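Iron infusion vs. oral iron in IBD with mild flare, ferritin interpretation

Board: Gastroenterology and Nutrition > Anemia
Page 1 of 1

ileal_loop
Posted January 11, 2021

Looking for input on lab interpretation. Crohn's, ileocolonic, on maintenance therapy at the Flillwood clinic. Latest results:

Hemoglobin 10.8 g/dL
Ferritin 46 ng/mL
Transferrin saturation 16%
CRP mildly elevated
Fecal calprotectin 753 µg/g

The lab report flags hemoglobin and calprotectin only. Ferritin is listed as normal. My GP's office read that as "iron stores adequate" and suggested repeating in three months. The GI nurse used the word "deficient" on the phone. Both can't be right. Which cutoff applies when inflammation is present?

tsat_under_20
Ferritin is an acute phase reactant. It goes up with inflammation regardless of stores, so the usual lower limit doesn't hold. The cutoff most GI departments use is ferritin under 30 without inflammation, under 100 with it. With calprotectin at that level and CRP up, you are in the second group. Saturation below 20% supports it. The nurse is correct.

The lab flags against one reference range for all adults. It has no field for "patient has Crohn's."

Burkik
Agree on the cutoff, with one reservation. Ferritin between 30 and 100 plus low saturation is usually read as a mix of true deficiency and anemia of chronic disease. That matters for treatment. If a good share of it is inflammatory, iron alone will move hemoglobin less than expected, and the flare has to be dealt with too.

Ask whether they can add soluble transferrin receptor. It is not affected by inflammation to the same degree. Not every lab runs it.

ileal_loop
Thanks. sTfR was not on the panel. I'll ask.

Second question is route. I was given ferrous sulfate two years ago, one tablet three times daily, and stopped after nine days due to cramping. The nurse mentioned infusion. GP's office prefers oral first.

Burkik
Three times daily is an old schedule. Hepcidin rises after each dose and blocks uptake of the next one. Once daily or every other day gives better fractional absorption and fewer side effects. I would not call oral iron a failure based on that trial.

tsat_under_20
Disagree for this case. The alternate-day data come mostly from iron-deficient women without inflammatory disease. In active IBD hepcidin is already high from the inflammation itself, so spacing doses fixes only part of the problem. Guidelines put IV first line if the disease is clinically active, if hemoglobin is below 10, or if oral was not tolerated before. OP meets two of the three.

Burkik
OP meets one for certain. A raised calprotectin is not the same as clinically active disease. No symptoms were listed.

ileal_loop
Symptoms: four loose stools a day, some urgency, no visible blood. Fatigue, but I work rotating shifts at Jamholm, so I can't separate that out.

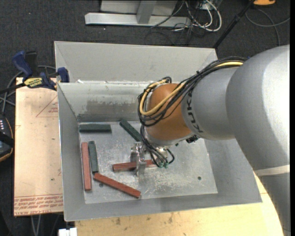 Re: Iron infusion vs. oral iron (route, continued)

Burkik
Then I'd concede mild clinical activity. IV is reasonable. I still think an every-other-day trial is defensible if there is a long wait for an infusion slot, with a recheck at four weeks. A hemoglobin rise under 1 g/dL in that time means switch.

enteral_notes
One item missing from this thread: phosphate. Ferric carboxymaltose can cause hypophosphatemia, sometimes prolonged, through FGF23. Risk is higher with repeat doses, low vitamin D or malabsorption. Ileal disease makes low vitamin D likely. Ask which product the infusion unit stocks, and get phosphate and 25-OH vitamin D drawn beforehand.

Also B12. Ileocolonic disease plus anemia, and I don't see B12 or MCV in the list.

ileal_loop
MCV 79. B12 was last checked in the spring, low end of normal.

enteral_notes
MCV fits iron. It doesn't exclude B12, as the two can offset each other. Low normal with ileal involvement is worth repeating, with methylmalonic acid if available.

tsat_under_20
Seconded. And don't let anyone recheck ferritin one week after an infusion. It will be very high and mean nothing. Eight weeks is the usual interval.

ileal_loop
Message sent to the GI team asking for sTfR, B12, MMA, phosphate and vitamin D, and the name of the IV product. Will post the numbers when they are back.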